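Section 5. Teaching the Breakfast Task by Remote Control

By now you have bolted down both arms, checked the emergency stop, and paired the hand controllers with the Gidar base unit. If any of that is still waiting for you, please go back and finish it before reading on. This section is a pleasure to work through with everything in place, and a real headache otherwise!

We are going to teach the arms to move bread between a tray and a plate. It sounds like a small job, and it is, but it has nearly everything in it that you will meet later on: soft things, crusty things, odd shapes, and a plate that would rather slide than sit still. Zihan Kang, who wrote the first version of these pages, always started new operators on bread and only later let them loose on cups and spoons, and we have kept that order.

Before you begin

You will need a tray, a plate, a cloth placemat, and a few pieces of bread in different sizes. Real bread works, though it sheds crumbs and changes shape over a long afternoon. Kitchen tongs with long, thin jaws are the easiest tool to start with.

CAUTION: Keep your hands and sleeves out of the workspace whenever the status lamp on the base unit is lit. If you want to straighten the placemat or pick up a crumb, press Pause first and wait for the lamp to go out.

Setting the table

1. Press Pause and send both arms to their rest positions.

2. Lay the placemat in the center of the table and smooth it with the flat of your hand. A few soft wrinkles do no harm, but a fold under the plate will make it rock.

3. Put the plate on the placemat and the tray behind it, toward the back wall. Leave enough room between the two that the tongs can come down beside either one.

4. Place the bread. For your first recordings, give each piece a clear side where the tongs can get in. Later, let pieces touch or overlap, so that the arms learn to deal with a crowded plate as well as a tidy one.

5. Lay any cutlery to one side of the plate. You won't be using it in this task, but it is good for the arms to practice around things they should leave alone.

6. Look along both cables, from the base of each arm to the wrist. They should hang in easy loops with enough slack for a full reach. If one is pulled tight at the tie, loosen the tie and feed a little more cable through. 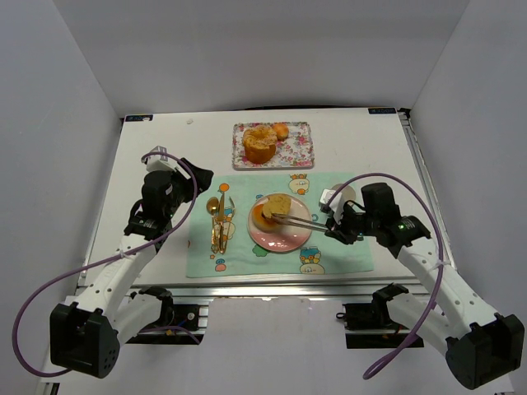 Figure 5-1. Tongs at the bread on the plate, with the tray behind and the cutlery to the left.

Notice how low the tongs come in from the side. New operators nearly always want to drop straight down from above, the way a crane would, and then they wonder why the bread squashes or the plate skates away. Coming in at a slant lets the tips find the edge of a piece, and that is the movement we would like the arms to learn from you.

Recording a demonstration

1. Sit down comfortably, with both elbows supported. You may be here a while, and tired arms make shaky recordings.

2. Pick up the hand controllers and hold them still until both show a steady light. Squeeze the two side buttons together to take control. The arms will follow your hands from wherever they are now, so move gently for the first few seconds.

3. Press Record on the foot pedal. You will hear one short tone.

4. Bring the arm with the tongs toward the bread, slowing down over the last stretch. Keep the other arm up and clear of the plate unless the step you are showing needs it.

5. Close the tongs a little at a time. The Valluris software shows grip force as a number on the right side of the screen. For bread, stop before it reaches 700. Anything over that leaves a dent, and a dented roll is harder to pick up on the next try.

6. Lift straight up, carry the piece across, lower it until it touches, and only then open the tongs. It is tempting to let go a little early. Please don't — the arms will copy that habit faithfully, and you will be chasing rolls across the table for weeks.

7. Return both arms to where they started and press the pedal again. Two short tones mean the recording has been saved.

NOTE: Each recording can hold up to 3000 steps. If you hear a long tone, you have run out of room and the recording was not kept. Go a bit faster next time, or split the task into two parts.

If you make a mistake

Everybody does, so don't fret. A small slip that you put right smoothly, such as missing the crust and trying again, is worth keeping, and it can teach the arms how to recover. If you drop a piece off the table or bump the tray, press and hold the pedal until the screen says Discarded, then pause, reset the table, and start over.

CAUTION: Never use the tongs to push against the table or the metal rails. The tips bend easily, and bent tips will not meet properly. If the software shows message 1641, the wrist has met more resistance than it expects. Pause, check the tips, and rest the arm before you carry on.

How many recordings to make

Start with a batch of five, then watch them all back before making any more. We know it is dull! Still, you will spot your own habits far better on the screen than while you are driving, and a habit is easily changed at this stage. Shift the bread, the plate and the tray a little between recordings, and turn the plate now and then. When you are happy with the batch, name it, choose Send to Trainer, and go on to Section 6.

Comments

Rimantas Uibo
The tip about coming in from the side fixed my sliding plate in one evening. Could you add something on which tongs have the right handle width for the Semuvus adapter? Mine wobble.

Yan
@Rimantas I wrapped the handles in one layer of cloth tape and the wobble went away. Check it after each batch, it creeps.

breadandbolts
Step 6 under Setting the table should be in bold. I skipped it, and my right cable came off its tie halfway through a really nice recording.

Rimantas Uibo
Thanks Yan, tape ordered.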